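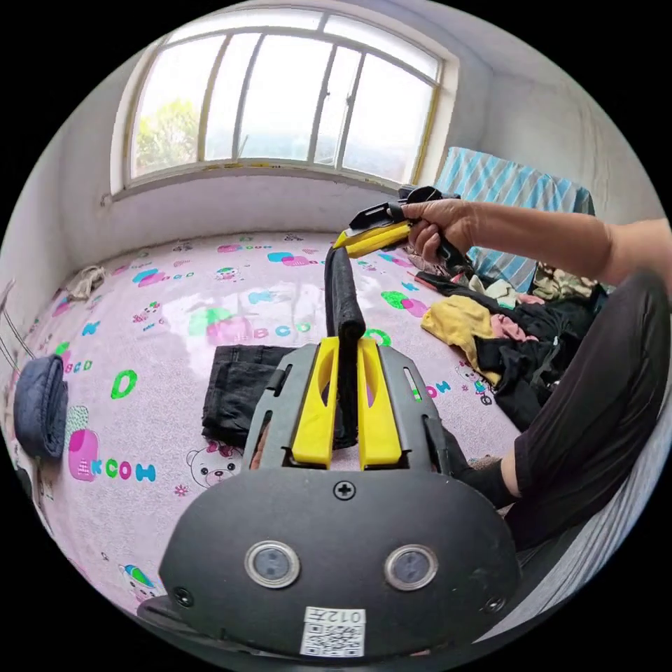

Black jeans, handheld grippers, bedroom setup

Thread: How many folding demos before you train?

gririk_user
Posted October 12, 2022

We're collecting garment handling demos with handheld grippers, all in ordinary homes. So far I have 424 episodes of trousers and jeans, mostly dark ones, mostly on beds. Each episode is one garment. My plan is to stop at 1790 and train once. Farzana Mondal, who set up our collection, thinks I should train now on what I have. Opinions?

tomasz_k
Train now. You'll find out which parts of the fold the policy can't do, and then you collect those. We did our whole Zomgate set in one go and half of it was the same easy move along the waistband.

dodine_lab
I don't agree. With 424 episodes you mostly learn that the policy is bad. It won't tell you why. I'd get to 1790 first, as long as the garments vary.

gririk_user
They vary less than I'd like. Black denim is over half of it. I'm also not sure about printed sheets under the clothes. Some of our people want plain ones.

tomasz_k
Keep the prints. Real beds have them. If you only record on plain white, the thing falls apart on the first patterned sheet.
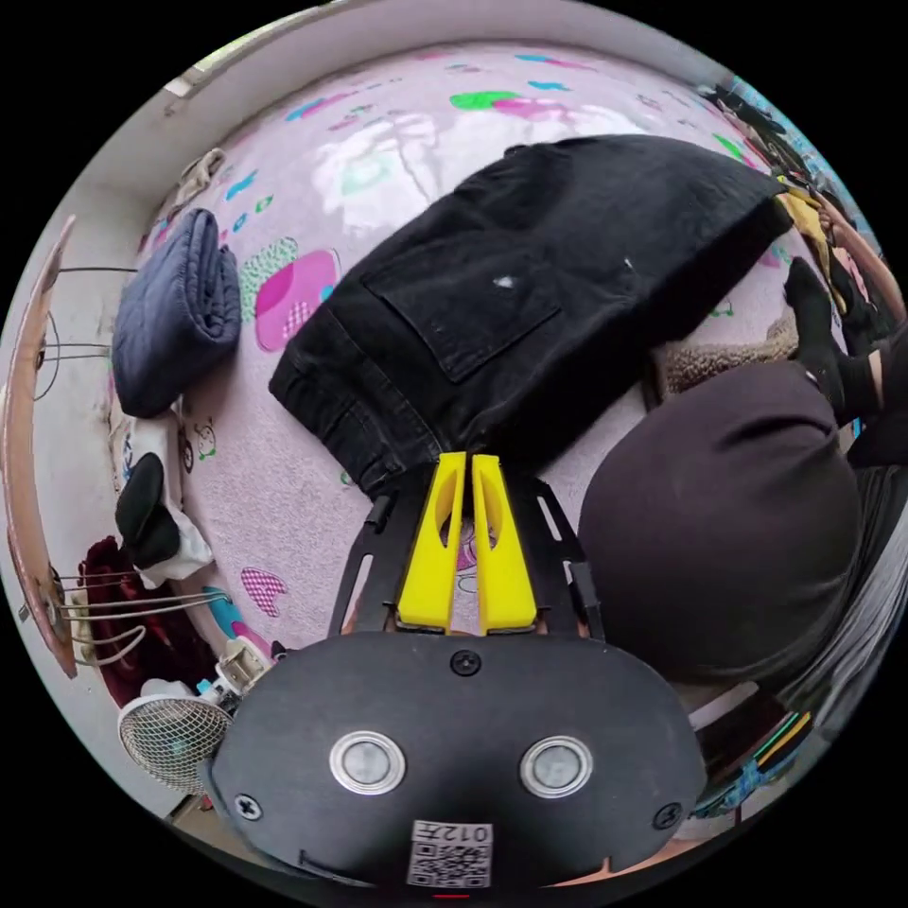 Do you throw out episodes where the first grasp misses?

We keep them if the operator recovers within 10 seconds and label them as retries.

dodine_lab
We drop them. Retries made our policy hesitate before every grasp. It would close, open and close again on cloth it already had.

tomasz_k
That sounds like a labeling problem to me. Did you trim the dead time between attempts?

dodine_lab
No. Fair point, but trimming by hand is slow and I have 2 people.

gririk_user
We could trim ours. The bigger trouble is operators pushing the fingertips down into the mattress. On a hard table they don't do it.
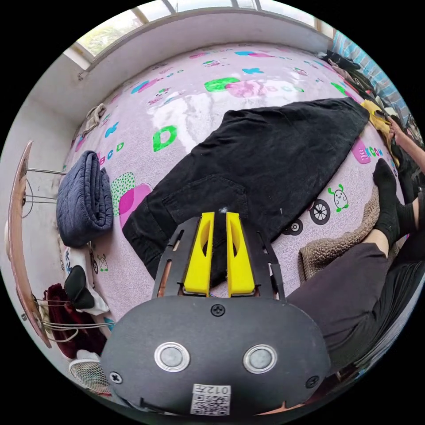

Bonifacio Bermúdez wrote that he'd split beds and tables into separate sets and compare before mixing them. He did this for Kanagaratnam in February and the bed set needed a lot more episodes for the same result.

gririk_user
OK, I'll train on the 424 this week, beds only, and post the failures in this thread.

dodine_lab
Still think it's early. Post the retry labels too if you can.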